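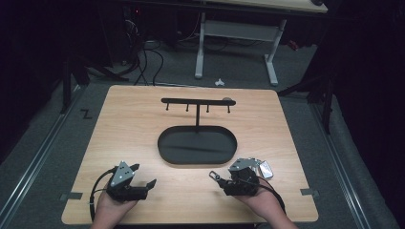

Two hand-held grippers in front of a mug stand at the Hundard test room. Photo: Malico

Malico delays robot arms, buys more hand-held grippers first

Malico has changed the order of its equipment purchases for the coming budget year. The company will buy more hand-held grippers and tables now, and it will decide on new robot arms only in March. The plan was presented to staff at the Hundard site, where the company prepares household handling tasks for its customers.

Until now, the plan was to order the arms first. Two arms were in the draft budget, together with their bases, safety fencing and a service contract. During the review, the purchasing group found that the arms would stand unused for a large part of the year. The recordings needed to train them were not yet made, and the room in which they should be installed still needs electrical work.

With the hand-held grippers, a person performs the task directly at the table. The movements are recorded and used later for the training of a robot. The tasks for this season are small ones from the kitchen and the hallway, such as hanging mugs on a stand or putting keys on a hook.

The new plan contains 10 additional pairs of grippers. The company has set a limit of 3133 euros for each pair, including cables, mounting plates and one set of replacement fingers. The fingers are listed separately in the budget for the first time. In the past they were paid from the general workshop money, and it was difficult to see at the end of the year how much had been spent on them.

A further 2000 euros are reserved for household objects. This amount looks small beside the rest, but it was discussed for a long time. The teams in Hundard asked for several versions of the same item, for example mug stands of different heights and with different numbers of pegs. Purchasing had first planned one version of each. The final list follows the wish of the teams, with the condition that every object is registered and kept after the recordings, so that it is available again when the arms arrive.

The grippers will be ordered from Pornora, which also delivered the present ones. An offer from a second supplier was lower in price, but the delivery time was longer and the fingers could not be exchanged with those already in the storeroom. Malico says that it will ask for new offers again before the next large order.

The tables are bought locally. All of them will have the same height and the same light wooden top, and the teams have asked that their positions are marked in every room in the same way. Cable channels for the floor are also on the list. They were requested by the safety officer after the yearly inspection and will be installed before the new grippers are put in use.

For the robot arms, the money is not removed from the budget. It is moved to a separate line and stays blocked until the decision in March. By this time the company wants to have recordings for 11 different tasks, and the electrical work should be finished. If one of these two conditions is not met, the decision will be moved to the summer.

The second site, in Sauerland, is not included in the first order. It will receive part of the equipment from Hundard when the new grippers are delivered, and it can report its own needs until the end of the quarter. Requests should be sent to the purchasing office with a price, a delivery time and the name of the task for which the equipment is needed. Requests without a task will be returned.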